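# Household Laundry Habits and Fabric Wear

Student project report, Lerau College – 2020-05-31

This report examines how residents of the Bunby district wash delicate clothing. The survey was sent to 2,000 households and 1,706 replied.
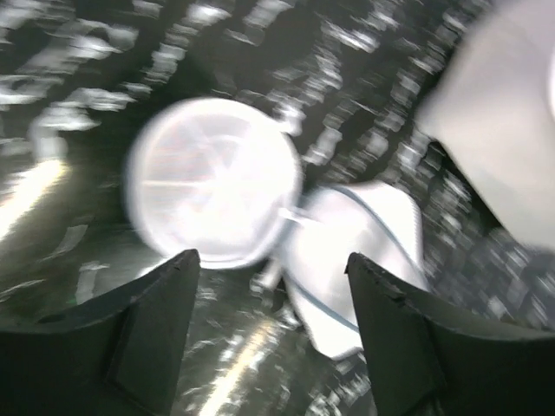 *Figure 1. Round translucent white disc.*

Replies showed that 43 percent of households wash delicate items together with heavier clothing.

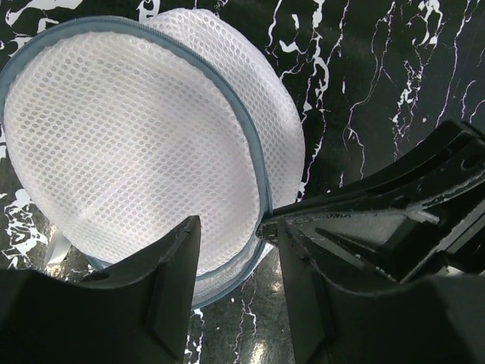 Fabric wear was highest where zippers and straps rubbed against thin knits. A mesh bag with a zippered rim, such as the white one shown, keeps such items apart. The Pavliuk scale was used to grade wear.

## Sorting

Households in Hotia sorted by color more often than by fabric.

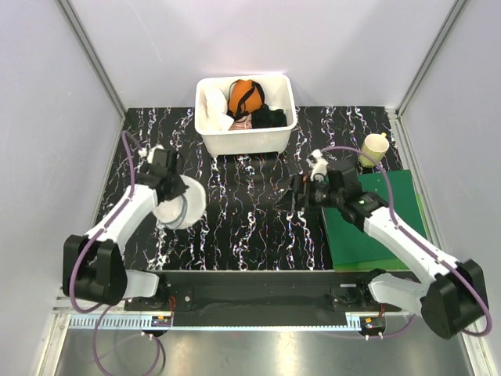

*Figure 3. White bin with mixed fabric items.*

Further replies will be reviewed in November.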